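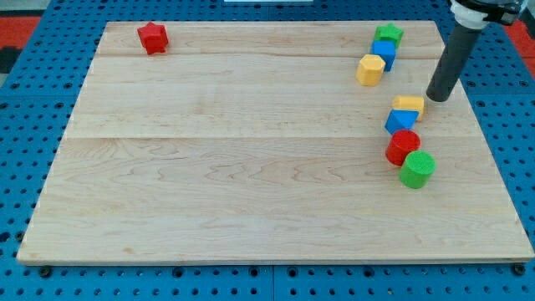 Según mi cuñada, el aceite mineral es un timo y con el de girasol de la cocina basta. Yo no me lo creo, pero tampoco me creo al vendedor de Hauser, que quiere cobrarme 21 euros por un bote de aceite «especial para tablas». ¿Alguien lo ha comparado de verdad? La tabla es de arce y la uso a diario.
tablon_370

Ovalwood
El de girasol se enrancia. Tarda, pero acaba oliendo, y luego quitarlo es un suplicio. Compra aceite mineral de farmacia, que sea apto para uso interno, y mira la etiqueta del otro: muchas veces es lo mismo con un dibujito de un árbol. Capa fina, toda la noche, y por la mañana retiras lo que sobre con un trapo. Los cantos también, que chupan más.

Mollstead
Yo uso nuez desde agosto y ni un problema!! Además huele bien

Ovalwood
Desde agosto no es mucho tiempo. Y el de nuez sin tratar, con alérgicos en casa, ni se me ocurriría.

clanmont50
Discrepo un poco con todos. Lo que estropea una tabla es dejarla en remojo o meterla en el lavavajillas — y eso no lo arregla ningún aceite. La mía lleva años con una mano de vez en cuando, cuando la veo seca. Lo de «una vez al mes» lo dice quien vende el bote.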